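Press release
Gurnthorpe, November 4, 2020

Lovard informs customers about a cable fault on its two-arm assembly stations and offers a free correction

Lovard, the maker of small automation stations for light assembly, informs its customers today about a fault in the gripper wiring of the two-arm station sold under the name Bach. The fault can cause the gripper to lose its signal during work and to open when it should stay closed. No person was injured. The company asks all users of the Bach station to follow the instructions in this release before they start the next shift.

The fault was first reported by a customer in Serkirton, where the station is used to hold small plastic covers while a second arm drives the screws. During a normal cycle, the gripper of the holding arm opened and the cover fell on the table. The screwdriving arm did not receive a stop command and continued its movement down to the programmed height. The tool touched the table surface and the protective stop of the arm was then activated. The damage was limited to one driver tip and a mark on the table.

Lovard stopped the delivery of new stations on the day after this report and started an examination in its workshop in Gurnthorpe. The same behavior was produced there on a test station after 400 hours of continuous running. In both cases the reason was found in the cable between the wrist of the arm and the gripper. When the wrist turns many times in the same direction, the cable is pulled at the point where it enters the connector. The threaded ring of the connector can become loose with time, and the contact is then interrupted for a very short moment. The control program of the station understood this interruption as a release command. This was an error in our program, and we regret it.

The fault concerns stations delivered with the first version of the gripper cable set. Stations with the later cable set have a longer sleeve at the wrist and are not concerned by the cable part of the fault, but they also need the new program.

What customers are asked to do now

Please stop the station with the main switch and not only with the pause button. Check by hand that the connector ring under the gripper is tight. Do not use pliers. If the ring turns easily, please do not start the station again until the new cable set is installed. If the ring is tight, the station can be used at reduced speed, with the wrist rotation limited in the settings menu. Hands must stay outside the working area at all times when the arms have power, also when they do not move.

The correction has 4 steps: replacement of the cable set, a new cable guide on the wrist, installation of the new control program, and a test of 500 open and close cycles without load. With the new program, any loss of the gripper signal stops both arms immediately and the gripper keeps its last position. The work is done at the customer's place and is free of charge, including stations where the warranty has already ended.

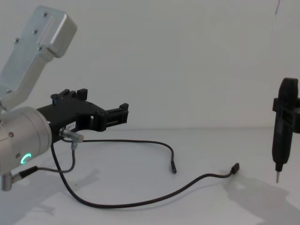 Text and photo: Lovard Press Office, Gurnthorpe

The cables of the gripper are disconnected from the accessories before the connector is examined. Customers who do this check themselves should leave the plugs lying free on the table and should not connect them while the arm has power. A green ring light on the wrist does not mean that the gripper cable is in good condition, and it should not be used as a sign that the station is safe to touch.

The first 400 cable sets are ready for shipment from Gurnthorpe. Customers who use the station for screwdriving will receive them first, because the risk of damage is higher when a second tool works close to the gripper. Lovard expects to finish the correction at all customer sites before the end of December. Deliveries of new Bach stations will start again when the new program has passed the internal safety test.

Customers can find the serial number on the plate at the back of the control cabinet and are asked to have it ready when they contact the service department. The checking instructions are also sent by mail to every registered user.

About Lovard
Lovard develops and builds assembly stations for small and medium workshops. The company has its office and its workshop in Gurnthorpe.

Press contact: Lovard Press Office, Gurnthorpe. Reprint free of charge, copy requested.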